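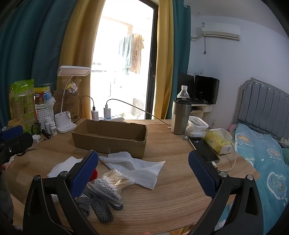 Small-item storage on a shared table, second pass

The first version of this post dealt with drawers. A table is harder. Drawers have walls, so the worst case is a full drawer. A table has no walls, and items migrate until they meet something heavier.

Constraints first. The table is light wood and goes against the window, so anything tall at the back costs daylight. Power comes in at the window side. It gets used for desk work, for snacks and for minor first aid, and I have given up trying to separate the three by time of day. I separate them by position.

Zone 1 is power and light. The lamp is white, with a flat rectangular head, a curved neck and a cup in the base for pens. I rate the cup higher than the light. It takes pens and nothing else, because anything short disappears into it. Chargers stay next to the lamp. I tried moving them under the table in June and moved them back after 11 days, having crawled under there more often than I want to record. Cables are the open problem. White ones and black ones end up in the same tangle, and the clips I ordered from Trumurbridge don't hold on an edge this thick.

Zone 2 is the white slotted basket and whatever stands in front of it. The basket should hold things that are light and come in packets. In practice its top becomes a shelf for whatever arrived last. Supplement bottles go in front with labels outward, tallest on the left. Inside the basket they fall over every time someone reaches past them.

Zone 3 is the open middle, which is supposed to be clear at the end of the day. The usual offenders are paper goods and cotton swabs. Swabs live in a clear zip-top bag, which is a decent container as long as the air is pressed out before closing. Work gloves with grip dots belong in the hall and somehow don't get there.
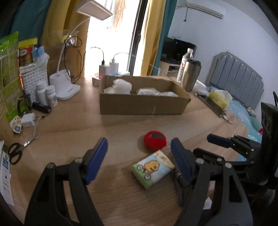

Tissues are a special case. A pocket pack is small enough to qualify for the basket, but it gets used too often to be worth retrieving, so it has a permanent exemption and may stay out. The same goes for the red plush. Hatice Gündoğdu, who shares the table, considers it load-bearing, and I have stopped arguing.

Scissors do not have an exemption. They should lie flat at the left side with the handles toward the person sitting down. A magnetic strip would be better. I have one from Stisorwood, 600 mm long, and the wall beside the window is plaster over something that eats screws. Pending.

On boxes: cardboard is fine as a temporary tray. A long shallow box with the lid torn off will corral loose items while you sort, and then it should go out with the recycling. Mine tend to stay. I priced a proper divided tray at Tarigan in Skunbridge and it came to 879 before delivery, so cardboard remains the standard for now.

Reset procedure, as currently run:

Cups and snacks to the left rear.
Used napkins out.
Bag of swabs into the basket, upright.
Sunglasses and flashlight in front of the basket, never on top.
Drinks to the right, away from paper.
Cables pushed back toward the window.

It takes nearly four minutes if the napkins are dealt with first. Doing the cables first adds time, as they get dragged forward again by whatever is moved next.

Still to do: a replacement for the cable clips, a decision about the wall, and a lid for the basket if one exists in that size. If you have found a clip that grips a thick edge without adhesive, leave the model number in the comments.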